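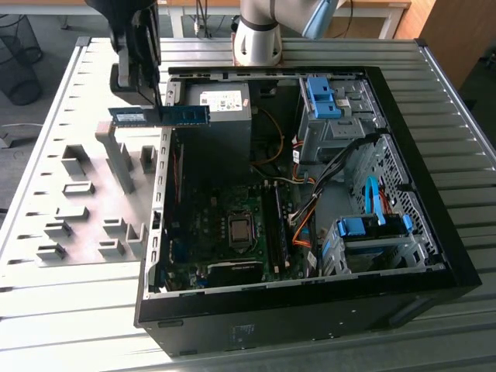 Garside repair tickets

by Sølve Nordin
July 21, 2018

Tickets from the repair counter at Fivine, desktops only, typed up from the paper slips. One row per ticket, 2,312 rows. Laptops and printers left out, different slip, different mess. Put together so the Drasturov shop could plan its parts shelf. Anyone else who wants it, go ahead.

Files

tickets.csv - the main table
parts.csv - parts used, joined on ticket_id
codes.txt - what the fault codes mean, read this first

CSVs are comma separated, UTF-8, header row on top. Semicolons inside the notes field, watch out if your spreadsheet likes to split on those.

Columns in tickets.csv

ticket_id - from the corner of the slip. Not in date order. Pads got used out of order for a while.
month_in - month only. The day was on the slip but half were unreadable so I dropped it for all of them.
complaint - what the customer said, in their words, spelling left alone
fault_code - what the bench decided. See codes.txt
case_type - tower, small, all-in-one, unknown
mem_before, mem_after - in GB. Blank means not checked. Blank does NOT mean zero
bench_minutes - see below, don't trust it much
outcome - fixed, returned, scrapped, abandoned
notes - free text, names and phone numbers taken out

Columns in parts.csv

ticket_id, part_kind, new_or_used, came_from. A ticket with no parts has no row here, so use a left join or you lose all the "reseated and tested" jobs, and those are a big share.

How it was typed

By me, evenings, into an Idiver form. Started in May. Idiver trims leading zeros off ticket numbers, took me a while to notice, they've been put back. If a slip had two faults I coded the one the customer paid for. Second fault goes in notes if the bench wrote it down, which they didn't always.

Handwriting was the slow part. There's one bench tech whose "psu" and "gpu" look the same to me. Asked him about the ones I could, the rest are coded PWR? with the question mark left on. Filter those or keep them, up to you.

Fault codes, short version

MEM - bad, loose or mismatched memory
PWR - power supply
DSK - hard drive, or the cable to it
BRD - motherboard, incl. bulged caps
FAN - noise, heat, dust
SFT - software, nothing opened
NFF - no fault found
OTH - everything else (coffee, mostly)

MEM covers a lot of ground. A stick that was pushed back in and a stick that got replaced both land under MEM. To tell them apart check parts.csv: if there's a memory row, something got swapped. Same deal with DSK, a reseated SATA cable and a dead drive share a code. Should have been split from the start, too late now, the slips are gone.

Known problems

- bench_minutes was guessed at closing time by whoever was there. Lots of 40s. 40 was the billing cutoff so of course.
- NFF is too high. "Works fine here" got written on machines that came back later. Returns got a fresh ticket number and nothing links them to the first one. I tried matching on the complaint text and gave up.
- scrapped vs abandoned is fuzzy. Abandoned should mean the customer never picked it up. Some of those got stripped for parts and then marked scrapped.
- 3 tickets have mem_after lower than mem_before. Checked, not typos. A bad stick came out and the customer didnt want to pay for another.
- 2 slips were soaked through, everything but the ticket number is blank. Kept so the count matches the pad stubs.
- used parts: came_from is often just "shelf".

What it's ok for

Which parts run out first. Rough mix of faults by case type. Showing a new person what complaints sound like next to what was really wrong ("internet broken" turns up under every single code).

Not ok for: failure rates by brand. Brand isn't in here, and people only bring in machines that are broken anyway. Not ok for pricing either, the price column was removed at the shop's request.

To do

- split MEM into reseat / replace where parts.csv allows it
- small script to clean up part_kind ("HDD", "hdd", "hard drvie", all in there)
- laptops, maybe. Don't hold your breath

Fixes

Send the ticket_id and what you think is wrong. One row per message please. I don't have the slips any more so I can fix typing mistakes that are obvious from the row, and not a lot else. If you use the tables for something, a mention of Garside is enough.

Contact | © Sølve Nordin | Back to top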